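**May, notebook, rural practice simulation kit**

Started 07:40. Continuing the bag inventory for the outreach clinic trainer. Target is a kit one GP registrar can carry to a town with no practice of its own and set up on a hall table.

Tarkholm manikin arm: vein inserts swapped. The new inserts are stiffer than the old set. Cannula angle has to come down a little or the needle goes through the back wall. Noted on the lid.

Pikora logger: firmware reloaded, clock still drifts against the laptop. Drift is linear, so corrected in post. Raw file has 1679 rows after dropping the header and the duplicated block at the start. Do not re-export from the device; it renumbers the rows.

Eye irrigation station moved to module 3. Learners read the product label first, then choose saline volume. Script allows up to 2000 mL before the handover prompt.

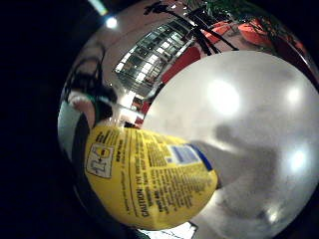
*Label line for module 3: "CAUTION: EYE IRRITANT", black on yellow.*

Prompt cards reprinted at larger type. Old cards said "flush" in one place and "irrigate" in another. Now "irrigate" throughout, to match the Nishimura checklist.

Timing for module 3 set to 40 minutes including debrief. Feels long on paper. Leave as is until it has been run with a full group.

Ulari drape packs: seal on the inner bag is weak at the corner. Keep flat, not rolled. Reorder the older style if they still make it.

Surface wipe-down between learners now has its own line in the run sheet. Previously it was buried under "reset" and got skipped.
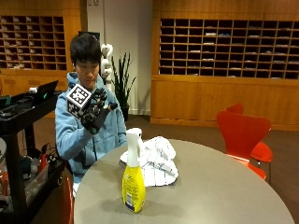
*Sensor glove with marker cube, right hand; spray bottle on the table.*

Open items:

- Laptop power lead too short for hall outlets, add extension to list
- Weigh packed bag with and without the Tarkholm arm
- Logger: check drift again after an overnight run on battery
- Module 2 script still refers to the old referral form
- Ask for a second copy of the Nishimura checklist, laminated

Stopped 16:15. Arm insert left in the tray, bag not repacked.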